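Uneven object layouts in teleoperated pick-and-place demos: re-record or keep?

Zekier Community Help > Data Collection > Demonstrations
Posted 17 June 2026

plemcombe_bench

We are recording teleoperated demonstrations for a single-arm task: pick the named piece of fruit and put it in the basket. One arm, one gripper, one fixed camera plus joint states. The instruction is a short text string stored with each episode. Training is behavior cloning with action chunks, nothing unusual.

We have 288 episodes on disk. On held-out layouts the policy does well when the target lies out in the open and badly when the arm or its cabling sits between the camera and the target during the approach. The typical failure is that the arm goes to the correct area, stops a few centimeters high, and stays there until the episode times out. Grapes are the worst. Of the 288 episodes, 111 have the grapes as the target, so I don't think it is a shortage of examples.

Things I have checked:

Camera and joint timestamps agree to within one camera interval.
Gripper commands are logged as commands, with measured width in a separate field.
Normalization statistics were recomputed after the last batch was added.
Training loss is flat and validation loss is slightly above it.

My plan was to throw out every episode where the target is partly covered and record again with the camera on the other side. Before I lose a week to that, is it the right move? Export is through Sastosix, in case that matters.

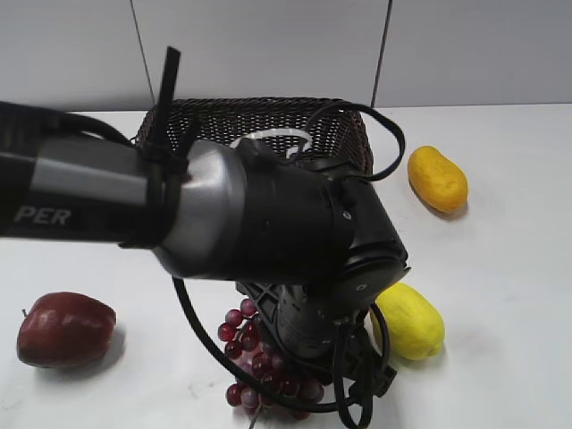
Occlusion is the wrong thing to remove from this dataset. The arm will cover the target at deployment too, and if those episodes are gone the policy has no examples of what to do in that state. What needs checking is whether the covered steps carry enough information to pick an action. With the gripper pointing down over the grapes and the long black cable crossing in front of them, the fixed view gives you very little to judge height from. Two operators looking at that same view could correctly be at different points of the descent, and a cloned policy will tend to average them. Stopping high is what I would expect to see.

I would keep all 288 and change the following.

First, add a wrist camera if the mount has room. This is the largest single gain available to you. Old episodes without it can still be used if you mask the missing input during training.

Second, tie the cable back along the arm. A free loop takes a different shape on each run, and the network has to learn to ignore it. Do this before the new batch and leave it alone until evaluation is finished. Changing it between recording and evaluation is worse than leaving it loose.

Third, look for pauses. Operators slow down when they can't see the contact, and those near-zero actions end up in the data. Plot end-effector speed against height for the grape episodes. If there is a cluster of stationary steps just above the table, trim them, but keep the steps where the gripper is closing.

Fourth, vary the positions properly. Write a layout list before the session and have the operator follow it. People placing objects by hand drift back to the same few spots.

guerra_teleop

Had the same stall. Ours was the pauses. Trimmed anything over 17 consecutive steps with no motion and no change in gripper command, retrained, and the hovering mostly went away. Didn't touch the camera.

Check your grape labels also. We had "grape" and "grapes" as two strings and the text encoder was frozen.

sastosix_user_4

Just record more. We got to around 600 and it was fine.

plemcombe_bench

Plotted speed against height. There is a clear stationary cluster above the table in the grape episodes and almost none for the apple. Will trim, retrain on the same split, and then tie back the cable for the next batch. Labels were consistent. The wrist camera has to wait until September, when the new mount arrives.

For the 600 reply: was that one target object or several, and did you change the layouts between sessions?

sastosix_user_4

Several. Layouts were whatever the operator felt like. We never ran a held-out layout test so I can't compare with yours.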